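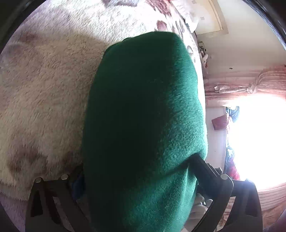
Staratcombe was laid out as a single estate on sloping farmland between Prulesside and the Hullton road. The plan sets detached houses along curved streets, with a strip of common ground behind each row. Our project measured how closely the built streets follow the original plat. Base maps were colored by land use, and the common ground was given a deep forest green, close to that of the fleece held between the black gripper fingers, so that it would stay legible when printed at reduced size. Streets were left white and house lots pale gray.

Method

The plat was scanned in four sheets and fitted to the current county parcel layer using street intersections as control points. Sheet 3 is torn along one fold and was fitted last. Street widths were then taped on site, curb to curb, at 42 stations. Two stations on Jarman Street were dropped owing to road work, leaving 40 in the results.

Results

The plat gives a right-of-way of 60 feet on all through streets. Parcel lines agree with this everywhere except the north end of Jarman Street, where the mapped width is 41 feet. A later deed transferred the difference to the adjoining lots. Paved widths vary more than the right-of-way does, mainly on the inside of curves, where the curb was rebuilt to a tighter radius.

The common strips survive in the two southern blocks. In the northern blocks they were divided among the house lots, and garages now stand on part of the land.

Limitations

Tape readings were taken once per station. The plat carries no contour lines, so grade was not compared. Side lanes were not surveyed and will be added in September if access is granted.

Report submitted 31 August 2023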